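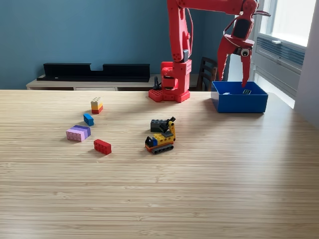 I gave up the car in December and have been taking the bus to work ever since. The route is the 81, which starts outside the old cinema in Hurham and goes all the way out to Wirkeck. I get off two stops before the end. When I sold the car I wrote down what it had cost me over the last year, not counting petrol, and the figure was £1859. A yearly bus pass is a good deal less than that.

The first weeks were hard going. I kept leaving the house at the time I used to leave it and then standing in the rain. The shelter on Pondov Lane has a roof but no sides, so it keeps off very little. I bought a longer coat and a pair of proper boots, and after that I minded less.

What I hadn't allowed for was the change at the hospital. On paper you have six minutes to get from one stop to the other. In practice the first bus is often late and the second one is not, and then you wait for the next. I've read four library books at that stop — two of them quite long.
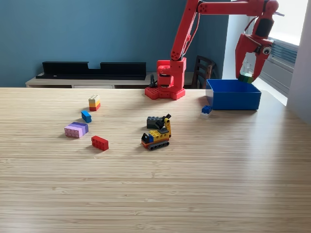 Margaret's Lane End readers will know this already, one comment said under my last post on the subject, but if you stay on past the hospital and change at the garden centre instead, both buses use the same stop and you don't have to cross the road. I tried it the next morning and it does work, though the garden centre stop has no seat.

The evening journey is easier. It's nearly always the same driver, and the bus is half empty by the time it reaches the ring road. I do my shopping list then, or look out of the window.

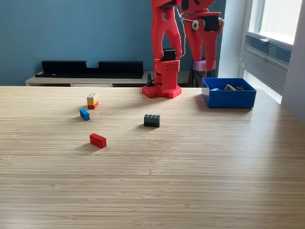 2 min read

I still miss the car for some things. Getting a bag of compost home is a nuisance, and visiting my aunt on a Sunday service takes most of the day. For those I borrow my brother's, and put petrol in it.

The council is asking for views on the new timetable, which would take out the last bus back from Wirkeck. I've filled in the form and said I use it — mostly in winter, when I stay late. The form is on their website and there are paper copies in the library.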